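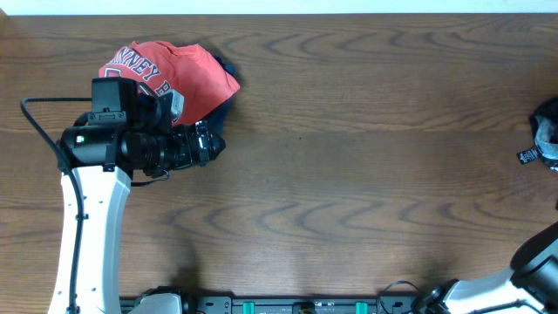 Does folding T-shirts into neat rectangles save any space? A little, in a drawer. On an open shelf I have my doubts.

I started this page after Jonas Schnyder sent me the handout from a tidying class he took in Harkmont. It promised I would get back half a dresser. I own a lot of T-shirts, and I did not get back half a dresser. I got back enough room for a pair of swim trunks and maybe a belt.

The orange-red shirt is the hard case in my house. The letters across it are big, and the handout says to keep the print facing out so you can find the shirt later. Fine, but anything that color can be found in the dark. The navy one is what I lose, every time, under something else. I would like a method for navy.

The handout's other claim is that a fold should take two seconds. Maybe it does if you have done 400 of them. Mine take longer, and the sleeves come out uneven — and then I start over, which the handout does not count.

I will give them one point. Stacking two shirts slightly offset, so a bit of the lower one sticks out, does help me remember
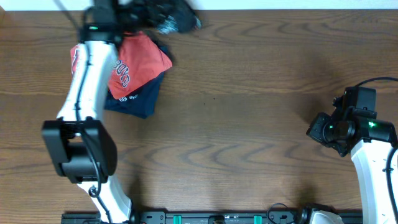 that there is a second shirt in the pile. Whether the pile survives a week of someone pulling from the bottom is another matter. In March I plan to try the upright method from the Uden booklet, where every shirt stands on its edge like a file. I don't expect much. My drawers are shallow, and the booklet seems to have been written by a person with deep ones.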